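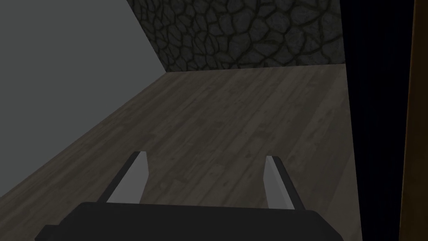
Section 9. Checking the gripper view before a simulated run

Do these checks each time a room is loaded in Kisby. They apply to the Pilham and Koppel room sets. Settings for real arms are in a separate guide.

1. Load the room and leave the arm at its start pose. Do not send any motion commands yet.

2. Open the gripper view. Both fingers must show, with a clear gap between them. If one is missing, reload the arm model.

3. Look at the floor in front of the gripper. Note any item in the approach path on the run sheet.

4. Set the speed limit to 29 percent. Leave it there until step 7 is signed off.

5. Move the arm to the first work pose and stop. Check the view again. 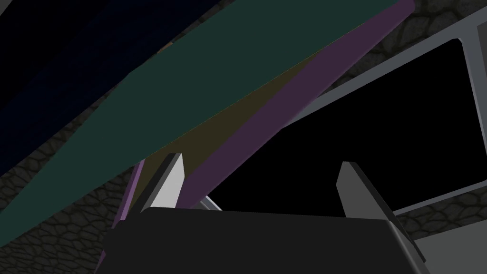 Gripper view with the fingers apart and angled panels close ahead.

6. Compare the view with the contact log. Two parts that seem to touch on screen may still be apart, so go by the log. If it shows contact code 718, back the arm out along the same path and repeat step 5.

7. Sign the run sheet and save it with the room file.

Note: Dark areas in the view are not proof of free space. Treat any area you cannot see into as blocked until the collision map says otherwise.

CAUTION: Do not turn off contact checking to get past a stop. A path saved with checking off must not be copied to a real arm.

Runs with more than 808 saved poses should be split into two files. Name both files after the room and keep one run sheet for the pair.

Changes to this section go through Helju Grīnberga. Last revised 2/7/21.

Related items
Loading a Gresside room file
Reading the contact log
Speed limits for first runs
Run sheet, blank copy
Moving a saved path to a real arm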